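Lunar Table-Setting Stack: Frequently Asked Questions

Filed under: Docs / Manipulation / FAQ

General

What does Lunar do?
Lunar is a control and planning package for a single arm with a parallel gripper. It takes a target layout, compares it with the perceived state of the table, and issues pick and place actions until the two match within tolerance. It was developed on the Grirnton tabletop task set, where the robot works with a placemat, cutlery, play food and cookware.

What are the main components?
Perception runs in Otby, planning runs in Lunar itself, and Vidal handles logging and replay. The three run as separate processes and exchange messages over a local bus. Any one of them can be restarted without the other two.
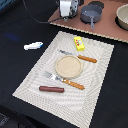 Which configuration file sets the planning rate?
The planning rate is set in planner.conf under the key replan_hz. The default is 2. Values above 3 are accepted but will be clamped if Otby cannot deliver poses at that rate, and a warning is written to the log.

Can I use a different arm?
Yes, if the driver exposes joint position control and a gripper width command. Joint limits and link collision shapes go in the arm description folder. Force feedback is used if present and ignored otherwise.

How is a target layout written?
A layout is a list of objects with a parent surface, a position in the parent's coordinates, and a yaw angle. The placemat is normally the parent for the plate, knife and fork. If the mat is turned relative to the table, the children turn with it and the file does not change.

Does the planner fix the order of placement?
Only where one object must be down before another. By default the plate goes first, and the knife and fork are solved relative to its center. Food items have no ordering constraint unless you add one with the after field.

Why does the planner sometimes pause with the gripper open above the table?
It is waiting for a fresh pose. After each release the tracker drops its old estimate for that object and requires 3 consistent detections before the next action is approved. With a slow camera this can take long enough to notice. Lower min_consistent if the delay is a problem, but expect more missed grasps on cutlery.

Why are thin objects located less accurately than round ones?
Cutlery gives few usable depth points, and a bare metal blade or set of tines returns noisy ones. Otby fits the handle first and extends the axis from there. If the handle is covered by a plate rim or the gripper, the yaw estimate is marked low confidence and the planner asks for a second view.

What does the wrist view add?
It is used for the last part of the approach and for looking into containers. A pan wall can hide its contents from a side camera. The wrist detector reports anything lying on the pan floor as a child of the pan, so moving the pan updates the contents too. Small flecks below the area threshold are discarded; the threshold is min_blob_area, default 28 pixels.
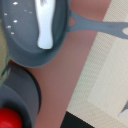 PERCEPTION AND CALIBRATION

How often should the wrist camera be calibrated?
After any change to the mount, and after a hard collision stop. The routine moves the arm through 16 poses and writes a new transform. If the reported residual is high, clean the target and repeat before editing anything by hand.

Gray cookware is merged into one object. What can I do?
Pots, pans and bowls of similar color are separated mainly by rim fitting. When two rims overlap in the image, the fit can fail. Raise rim_samples, or let the planner request a view from a different angle by setting allow_reposition to true. Color-based splitting is available but does little for gray on gray.

Why does the tracker lose objects on a black table?
It normally does not. A dark matte surface helps segmentation of light objects and hurts it for dark ones. Cables lying on the table may be picked up as edges. Add a static mask for them in the Otby workspace file.

Can two items be treated as a pair?
Yes. Use the group field. A yellow butter box and a sausage placed next to each other on the mat can be given one group, and the planner will keep their relative offset while moving them one at a time. The gap between them must be wider than the gripper finger, or the second placement will be rejected as a collision.
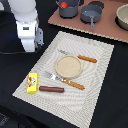
If a group is rejected, the log names the member that failed and the clearance it was given. Increase the offset in the layout file or set a different approach angle for that member. Rotating the approach is usually enough for long items such as the sausage.

What happens if an object is moved by hand during a run?
The current action finishes or aborts depending on distance. Past the abort radius, the arm retreats to its hover height and the plan is rebuilt from the new state.

How do I replay a run?
Open the session in Vidal and select the planner track. Poses, camera streams and gripper width share one clock. Replay does not command the arm unless the hardware flag is set at launch.

Where do I send a bug report?
Attach the Vidal session and the layout file to a ticket in the Lunar tracker. Reports with no session file are closed after 28 days.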